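How to Clear Out a Junk Drawer Without Losing a Weekend

Every home has one. Ours in Mernstead held two tape measures, neither of which I could ever find, and a key to a shed we sold with the last house. Allow an evening in September, before the good light goes.

Step 1. Empty the lot
Tip everything out at once. Picking through it in place is how you end up reading old takeaway menus until 8 pm.

Step 2. Sort quickly
Make piles for keep, bin and give away. My neighbour Pilar Herrera has a fourth, called "ask Milovan", and it's still on her sideboard.

Step 3. Deal with batteries and cables
Old batteries go to the recycling point, never in the kitchen bin. If a cable fits nothing you own, it won't fit the next thing either.

Step 4. Find a holding bin
Anything you can't decide on goes in here, with a date on a scrap of paper. Scratches and scuffs don't matter, so don't buy a new one.
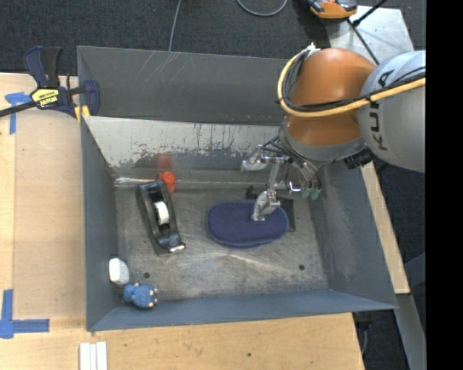

Step 5. Put back only what you've used this year
Small things at the front, scissors at the back, string wherever it likes. It will anyway.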